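Ticket 197 - Low pressure and knocking noise, upstairs kitchen tap
Site: Ulenbridge, first floor flat
Opened by: Marilou Enriquez
Priority: Normal
Status: Closed

First report
Cold tap in the kitchen has been slow for a week or so and there is a knock in the wall when it is shut off. Hot tap is fine. Bathroom cold is fine. I have not touched anything under the sink. Drinking bottled water until this is looked at.
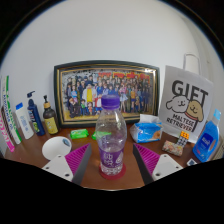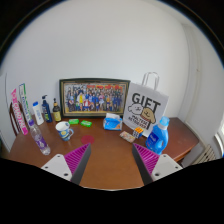
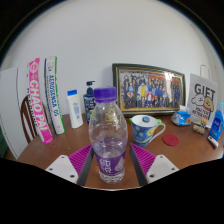 Reply, 09:40
Thanks Marilou. Before we send anyone, could you check three things:
Is the isolating valve under the sink fully open? The slot in the screw should run in line with the pipe.
Does the washing machine fill at its normal speed? It shares the cold feed.
Is the knock a single bang or a run of them?

Marilou, 11:15
Slot is in line with the pipe. Washing machine seems normal, no error showing. It is one bang, sometimes two, and only when the tap is closed quickly. If I close it slowly there is nothing.

Reply, 11:50
That points to the tap or its flexible hose, as the washing machine branches off before them. Please unscrew the aerator from the end of the spout (anticlockwise looking up at it, a cloth helps) and run the cold for 20 seconds into a jug. Tell us how much you get.

Marilou, 13:05
Aerator out. 600 ml in 20 seconds. Before I took it off it was less than half that. There was grey grit in the mesh and a bit of what looks like black rubber.

Reply, 13:30
Better, but still low for that tap. Black rubber usually means the lining of the hose is breaking up. Please rinse the aerator and leave it off for now. We will book a visit. Could you clear the cupboard under the sink beforehand?

Visit notes
Water off at the stopcock, which was stiff but held. Old hose removed. Inner lining had split near the tap end and a flap was folding across the bore. Replaced with a Jasamer braided hose, same length. Isolating valve strainer had more of the grey grit, cleaned and refitted. Flushed the line into a bucket before connecting the tap.

With the new hose on, flow was 2,000 ml in 20 seconds, aerator off. Still a faint knock on fast closing. Found the cold pipe loose behind the back panel - one clip missing and one cracked. Fitted two new clips and a strip of Protex pipe lagging where it passes through the joist. No knock after that in several tries.

Aerator refitted. Joints dry after half an hour with the water on.

Follow-up
Sebastian asked whether the other flats have the same hoses. The ground floor one does and looks the same age, so a separate ticket has been raised for March. The top floor was done when the sink was changed.

Marilou, 18:20
Tap is good, no bang. The cupboard door catches slightly on the new pipe lagging but it does shut.

Reply
Noted. Sebastian will trim the lagging when he comes for the ground floor hose. Closing this one - please reopen if the knock comes back.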